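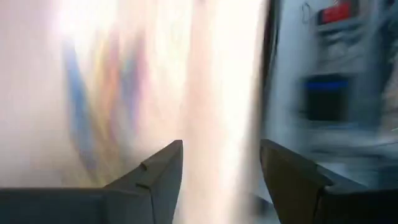
Wrist cam smears whenever I move at normal speed – drop the episodes or keep them?

Forum: Teleop and hand-guided demos
14 replies, 615 views

pelican_drift wrote:
Hi all, first real post after lurking since spring. I'm collecting demos by remote control on a two-finger gripper, leader arm in my hand, follower on the bench. The one up top is a wrist cam still from the middle of a reach. Fingers nice and sharp, everything past them is soup. There's a big white band right between the tips and some blue and rainbow streaks off to the left, and I couldn't tell you from that picture alone what I was reaching toward.

I've got 70 episodes recorded and I went through them last night (with a lot of coffee). In 38 of them there's at least one stretch like this. My plan was to delete those and start over moving really slowly. Before I throw away two evenings of work, is that dumb? Exposure is on auto, by the way. I never touched it.

gantry_goose wrote:
Don't delete anything! Lock your exposure first, then decide. Auto exposure will happily leave the shutter open longer if it thinks it can, and you're the one who pays for it. Set it manually, go short, put more light on the bench if the picture gets too dark. I run the Thygesen leader arm and had the same smearing until I did that.

mossbucket wrote:
Agree on the shutter, but more light isn't going to help with that white band. It's blown out already. Is there a lamp or a window or something shiny in that direction? I'd sort that out before adding another lamp, or you'll just have more white.

pelican_drift wrote:
There's a window on that side of the room and I've also got a desk lamp, so could be either one. I'll try a blind tonight.

ingertoft wrote:
I'm going to be the grump. I would delete them. I spent most of last November training on fast, sloppy demos because I couldn't stand to redo them, and the policy I got was hesitant right where the video was bad. It would reach, stall, wiggle, reach again. I re-recorded at about half the speed and it went away. Your arm learns from what you show it, and you're showing it fog.
Inger Toft

gantry_goose wrote:
Inger, did you change anything else when you re-recorded? Because if you also got better at driving the thing (everybody does), you can't pin it on blur. My first demos on any task are garbage whatever the camera is doing.

ingertoft wrote:
Fair. I moved the overhead camera too, so no, it wasn't a clean test. I'd still bet on it.

sarncombe_ray wrote:
Slow has its own trouble, though. When I crawl along I start making these tiny corrections every half second, and then the arm copies the corrections. Looks like it's had nine espressos. I'd rather have a quick, confident reach with a fuzzy middle and a clean last couple of inches. What do your frames look like right before the fingers close? That's what I'd sort on. A blurry bit in open space with nothing in the grip doesn't scare me at all.

mossbucket wrote:
^ This. Also, do you have a second camera? If there's a fixed one watching the bench it can carry the travel part and the wrist view only has to be good up close.

pelican_drift wrote:
Yes, one fixed camera, off to the side, and that one is pretty clean. I just checked ten of the "bad" episodes. In eight the wrist view is readable before the close. In the other two I was basically still swinging in when I squeezed, so those can go.

rfrandsen wrote:
Hi, Ragnheiður Frandsen here, I teach the evening group at Niltura. We have people guide the arm by hand before they ever touch the remote, and it helps a lot with exactly this. You feel where you want to slow down. Then on remote we ask for normal speed on the way over, a short settle above the part, and then down. Count "one" in your head at the settle – I mean it, out loud is fine too. Please don't mix in long pauses though, or the arm will learn to stand there.

ingertoft wrote:
OK, the settle thing I can get behind. I still think slower overall, but I'd take that as a compromise.

gantry_goose wrote:
Mark it in the calendar, Inger compromised.

pelican_drift wrote:
Update, 2023-10-13. Shutter locked short, blind down. Did a fresh batch with the settle and the wrist view is a lot cleaner up close, still some smear on the way over. I'm keeping the old ones that pass Ray's check, in a separate folder, and I'll train once with and once without. Will post both runs if the follower's elbow holds out. It's started clicking again.

sarncombe_ray wrote:
Which joint screw did you use on the elbow? The Dernden kit ones back out on mine every week.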